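ok so I have finally finished my big January project, which was learning to bake decent rye bread, and I have opinions. long thread, get a snack

background: I grew up on squishy white sandwich bread and thought rye was the stuff with the seeds that my grandparents bought and then froze forever. then last year I had a slice of real dark rye with cold butter at a bakery called Zariņš and I have not been normal since 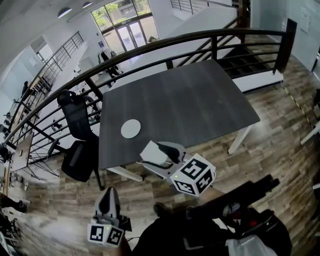
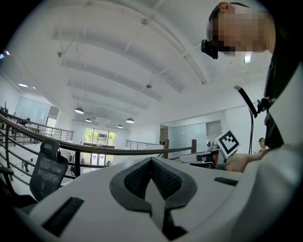
upstairs, the dark table and a bit of company

anyway. BREAD

first thing I got wrong: I treated it like wheat dough. I kneaded it. I kneaded it for so long!! rye does not care. there's hardly any gluten to develop so you're basically massaging wet cement and getting it under your rings

take your rings off btw. I had to use a toothpick

second thing: the starter. I already had a regular wheat one that I keep in the fridge and neglect, so I moved a spoonful over to whole rye flour and fed it twice a day. by day 4 it was climbing out of the jar and smelled like green apples. the wheat one has never once tried that hard for me

my first loaf was a brick. you could have tiled a bathroom with it. I ate it anyway, toasted, with a lot of cream cheese

loaf two had a huge cave right under the top crust. I took it personally and stayed up reading old forum posts until 1 am. the answer everybody gave was too much water plus too long a rise, and I had done both – I'd gone to a movie in the middle of it

which movie? doesn't matter, it was bad, and I lost a loaf over it

so for loaf three I bought a real scale. I'd been using cups. I know. I KNOW. please don't yell at me, the forum people already have

what I do now, for one tin: 400 grams of whole rye flour total, counting what's in the starter, and a bit less water than that by weight. salt. a spoonful of dark molasses. caraway if I'm in the mood, and I usually am

stir it with a wet spoon until there's no dry flour left. that's the whole workout. then it goes in a greased tin, smooth the top with a wet hand, and leave it alone until you see little pinholes on the surface

the pinholes are the signal. I ignored the clock completely after loaf three and my life got better. my kitchen is freezing this month so it takes ages, yours might be way quicker

oven as hot as it goes for the first bit, then turn it down and let it sit in there for close to an hour. it should smell like toast and a little like coffee

and now the cruel part. you can't cut it. you have to WAIT A DAY. wrap it in a dish towel and walk away. I cut loaf four after two hours and the knife came out looking like I'd stabbed a brownie

flour talk, because a couple of you asked last week. I've tried two. the Stendau one is very coarse and makes a crumbly loaf I like with soup. Gallosari is finer and sweeter and slices thin without falling apart, so that's my sandwich flour. it does cost more and I complain every time I buy it

I wanted to try the stoneground stuff from the mill shop in Belturthorpe too but shipping was more than the flour. if anyone's driving through there, I will pay you in bread

things I have put on this bread: butter (always right). pickled herring. egg salad with way too much dill. peanut butter and sliced apple, which sounds wrong and is now my breakfast. the end of a jar of fig jam with sharp cheddar, standing at the counter at 11 pm

thing I would not repeat: french toast. it just sat there in the egg like a wet book

somebody replied that you can dry the stale ends in the oven and grind them up to put in the next batch. tried it with loaf five. YES. do that. it makes the whole thing darker and kind of malty and it used up the heel I'd been pretending not to see in the bread box

also it keeps forever? wheat bread goes sad on me by day two. loaf five was better on day 5 than on day one, so I've stopped hiding half of everything in the freezer

still to figure out: how to keep the top from cracking. a few little cracks look nice and rustic. mine looks like a dry lake. maybe I need to dust it with flour, maybe cover it better, I don't know, send theories

and I want a tin with a lid. those long square ones. I keep putting one in my cart and taking it out again

next loaf is rising right now on top of the fridge with a shower cap over it (clean shower cap!! from a hotel!!) and I keep getting up to look for pinholes

there's one. there's maybe one

ok it was a crumb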